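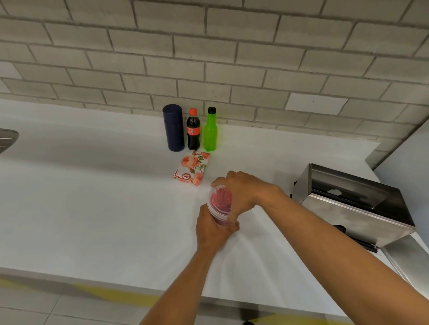 A **task-first budget** is a method of planning the purchase of kitchen and workshop robots in which the work is priced before the machine. The term is credited to Jonas Plattner, a buyer for the catering firm Videl, who had been sent 84 pages of brochures and could find no jobs in them. Each task is entered on its own line with the number of hands it needs. A clear plastic container held with one hand over the top and the other round its side goes down as a two-arm job, at which point the cheaper half of the catalogue usually closes itself.

## Cost headings

Plattner's original sheet had 3 headings: arms, grippers and "everything else". The last was meant for small sums and has been the largest in every budget published so far. It covers fitting, training, spare parts and the counter space a robot takes from whoever was using it. Reflective steel and see-through plastic are listed separately, as both can trouble depth cameras – and kitchens own little else.

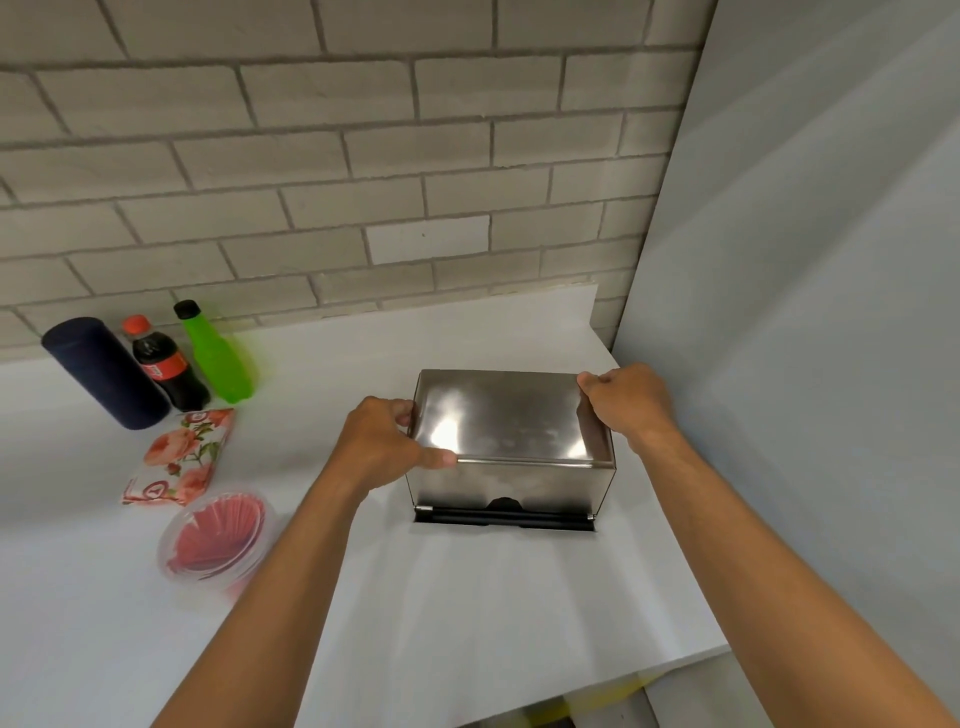 *Two-handed grip on a stainless steel box with a curved lid.*

## Use and criticism

The Lornham canteen trial adopted the method one September and spent 2 months on the list before asking for a quote. Wodano, a supplier, called this excessive, then offered to sell a shorter list. Steinarsdóttir, a rival, argued that counting hands rewards awkward habits, and that some lids would be cheaper to replace than to automate. Later versions of the sheet include a column for this, generally left blank.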